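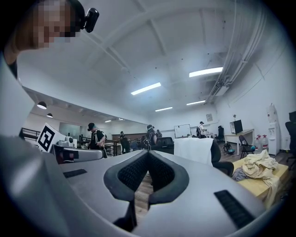 Issue 40

Rustis dome pendants, large and small, black
Bought from Jorkinley, with our own money
February 20, 2023

Quick one this issue, deadline was yesterday. People keep asking about the two black lamps hanging from the low part of the ceiling on the left side of the hall, so this month's review is those. Large Rustis at the front, small Rustis behind it. Up since November.

Short version: good lamps, bad hardware bag, awful instructions. I'd buy them again and throw out half of what's in the box.

Why pendants at all

The hall at Trallalbridge is a great big white ceiling with beams and joists going every which way, and four long fluorescent panels doing the real work. Fine for benches. You can find a dropped screw on that wood floor no problem. But it's the same flat light everywhere, and under the soffit it used to be dim and kind of sad, like the back of a garage. People would dump coats there. We wanted something lower and softer along that side that didn't cost a fortune and didn't look like a dentist's.

First try was a pair of glass globes from Ó Riain. Pretty. Way too bright at eye level, and they showed every fingerprint. Sent them back. Ó Riain took the return without a fuss, credit where due, though we ate the shipping.

So then the Rustis. $76 for the large. The small is cheaper but it goes on and off sale so often that I'm not going to print a price, just check.

What you get

Shade, cord, ceiling cup, a cross bar, a bag of screws, one folded sheet. No bulb. The listing does say no bulb, but it says it in gray text way down under the delivery stuff, and I missed it, and we stood there on install day with two lamps and nothing to put in them. Read the gray text.

Shade is metal, painted black outside. Inside is white, which I didn't expect from the listing photos and am very glad of. Throws the light down and keeps it out of your face. Rim is rolled over so there's no sharp edge, and whoever is tall in your group will find that out sooner or later. The dome on the large one has a nice full shape to it. The small is a bit steeper, so side by side at the same height they look like cousins more than twins. Hang them one behind the other, like we did, and you stop noticing.

Paint is good. One of ours had a rough spot near the top, hidden by the cap, didn't bother with a claim. It does pick up dust. Black always does. Damp cloth, done.

Cord is 200 cm (listing is in metric, get used to it). Plenty for us, we had to lose most of it. If you were hanging straight off a high ceiling, off one of the beams say, measure first. It will look long in the package and short in the air.

Putting them up

Here's where the star comes off.

The cross bar is fine. The screws are junk. Soft heads, two of them stripped before they were halfway home, and I was going by hand, no driver. Went and got decent ones out of the drawer and had no trouble after that. Do that from the start.

The ceiling cup is held on by one tiny set screw on the side. You need three hands. You hold the cup up, hold the slack cord inside the cup, and turn a screw the size of a grain of rice that you can't see. Dropped it twice. Found it twice, lucky. Second lamp I put a bit of masking tape over the screw and the screwdriver tip together and that worked great, wish I'd thought of it on the first.

Cord grip: decent. Plastic, tightens down by hand, hasn't slipped. Shortening the cord means cutting and stripping it, and the sheet covers that with one drawing that could be anything. If you aren't sure about wiring get someone who is. Ours was done with the power off at the panel and then checked by an electrician, who also didn't think much of the screws.

The sheet itself. No words, just pictures, and step 4 shows a part that isn't in the box. I spent a good while looking for it. I wrote to Jorkinley and they answered in a couple days, polite, said the drawing is from an older version and the part is not needed. OK. So fix the drawing?

Took us most of an afternoon for both, counting the screw hunt and the bulb run. The small went up much faster than the large just from having done it once already.

Bulbs

Max is 40 watts, printed on a sticker inside the shade. We're on LEDs so nowhere near it. Tried three kinds:

Clear filament type. Looks cool for a day. The bulb sits low in the small shade, you catch it in the corner of your eye from across the room. No.

Frosted, cool white. Closest match to the panels overhead, and I really thought this would be the one. But it made the whole corner look like more of the same, and the whole point was to not do that.

Frosted, warm white. Yes. This is what I'd go with. There's a clear difference between the work light and the sitting-around light and it's nice having both. If you're matching colors or reading resistor bands or anything like that, do it out under the panels.

Dimming: the listing says dimmable with a suitable bulb. Didn't test, we have a plain switch on that side. Would be curious to hear from anyone who has.

Height

Took some arguing. First we hung them low, restaurant style, and that's wrong for a room where folks are walking through with gear on their backs and stuff in their arms. Went up short after that, close to the soffit. You lose a bit of the cozy pool-of-light thing. You gain not getting hit in the head. On days when it's busy and there are people at every workbench that's an easy trade.

They do sway a little when a door opens. Light shade, soft cord. Stops by itself. I find it kinda nice but one member hates it, so be warned.

Noise and heat: no buzz that I can hear, though with the place full you wouldn't hear a buzz. Shade is cool enough to touch after a whole evening on LED.

How they look

People like them! I was worried they'd look stuck on, what with the white pipes and ducts running along the other side and all that ceiling. But the black works. There's a black railing over on that side too, so it looks almost planned. It was not planned. We picked black because it was in stock.

Would not put more than a pair in there. Somebody suggested a whole row down the soffit and I think that gets you a pizza place.

Large or small?

Large, if you only buy one. Better shape, hides the bulb better, spreads wider. The small is fine as a second lamp or over a narrow counter or a desk. On its own in a big room it would just look lost. The cord and cup are identical on the two sizes so you learn the trick once.

Good
Paint, inside and out
White inside of shade
Plenty of cord for a normal room
Price, for the size of the large
Jorkinley does answer email

Not good
Screws. Replace them
That set screw
Instruction sheet, with phantom part
No bulb, and it's easy to miss that
Only comes in black and a sort of putty color, and the putty was out of stock the whole time we were looking

Things I don't know yet
How the cord grip holds up over a couple of years. Whether the paint will yellow on the inside, white paint near a bulb sometimes does. If they'll still sell the small by the time you read this, it vanished from the site for most of a week last month and then came back with a new photo and the same gray text.

Rating: four out of five for the large, three and a half for the small. Would of been a half more each with real screws.

The leftover hardware is in the tin by the sink if anyone wants soft screws for some reason. Spare warm bulbs are in the same cupboard, bottom shelf. Please write it on the sheet if you take one. Next issue is the folding step stool, which I already have opinions about, having spent the afternoon on it.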